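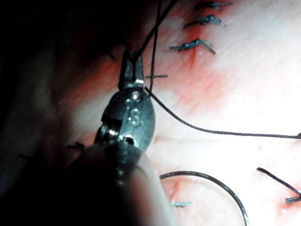 Square knots in monofilament fail more often from uneven tension than from a wrong throw count. Each throw has to lie flat against the one before it, with both ends pulled in opposite directions and at the same angle to the wound line. When one end is held tight and the other is wrapped around it, the knot turns into a sliding half hitch, and it can back off under load. Where the strand is held matters as well. Dark thread against pale tissue is easy to follow, and a strand clamped at the tip of the jaws can be laid down more precisely than one caught further back. The steps below are for bench practice on a pad with 2-0 nylon.

Materials

Practice pad, silicone or foam backed
Needle driver
Toothed tissue forceps
Suture scissors
2-0 nylon on a curved cutting needle

Step 1. Pass the needle
Enter the surface at 90 degrees and follow the curve of the needle through both edges. Entry and exit points should be the same distance from the wound. Pull the thread through until a short tail remains on the far side. Park the needle where you can see it.

Step 2. First throw
Hold the driver over the wound, parallel to it. Wrap the long end around the jaws twice. Open the jaws, take the tail by its last few millimeters, and draw it through the loops. Cross your hands so the throw lies flat. Stop when the edges touch. Blanching or puckering on live tissue means the stitch is too tight; on a pad, look for a ridge.

Step 3. Second throw
Return the driver to the center. Wrap once in the opposite direction, take the tail, and pull the hands back the other way. The two throws should form a square.

Step 4. Lock
Repeat with alternating single wraps. Nylon has low surface friction and high memory, so add at least two more throws after the square is formed. Braided material holds with fewer.

Step 5. Cut
Leave ears of 5 mm on skin sutures. Slide the knot to one side of the wound before cutting.

Common faults

Knot slips when pulled: wraps were made in the same direction twice.
Loop opens after first throw: tension was released while repositioning the driver.
Thread frays or breaks: the strand was gripped in the load-bearing section. Grip only the part that will be trimmed.

Notes by Yevdokiia Tymoshchuk. Last revised February 10, 2023.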